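Architectural History: Commercial Buildings, 1880–1930
Unit 3 handout: The Dirby Building and its cornice
Instructor: Borghild Engebretsen
Revised 9 August 2021

1. Background

The Dirby Building was put up for the Ceneck Dry Goods Company on a corner lot in the wholesale district of Vellurby. The lot was narrow on the street side and deep toward the alley. The owners wanted display windows on both street fronts and rentable offices above the store.

2. Structure

The frame is steel on a grid of column footings. The alley wall is common brick and carries only its own weight. On the street fronts the brick is hung from shelf angles at each floor. Compare the Assunção warehouse (Unit 2), where the outer walls still carry the floor loads.

Height to the top of the parapet: 79 feet.

3. Street fronts

Base: cast iron piers and plate glass. The piers were covered in a later remodeling and uncovered again when the store closed.
Shaft: paired windows between continuous brick piers. The spandrels are set back, so the piers read first from the sidewalk.
Top: one story of smaller windows under a terra cotta cornice.

4. The cornice

The cornice is made of some 1,000 terra cotta blocks, hollow at the back, tied to the steel with iron hooks. Water got in at the top joints. The hooks rusted, swelled, and cracked the blocks from behind. The city ordered the loose blocks taken down one February after a piece fell into the alley.

Terms to know: return, soffit, modillion, outrigger, weep hole. A modillion is a bracket under the cornice. On this building the modillions hold up nothing; the load goes to the steel outriggers above them.

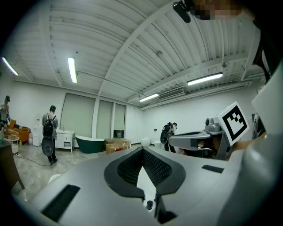 Fig. 1. Gripper body and second gripper arm with square marker.

5. Sources

Permit records give the owner, the lot size, and the declared cost. Declared cost is often low and should not be used alone. Fire insurance maps show wall material and number of stories. Check the date of any pasted correction slips before citing a sheet.

6. For next meeting

Read the permit entry and the two newspaper notices in the course packet. Bring a sketch section through the cornice at the roof line, with the path of the water marked. Label the outrigger, the hook, and the top joint. Pencil is fine. Scale 1/2 inch to the foot.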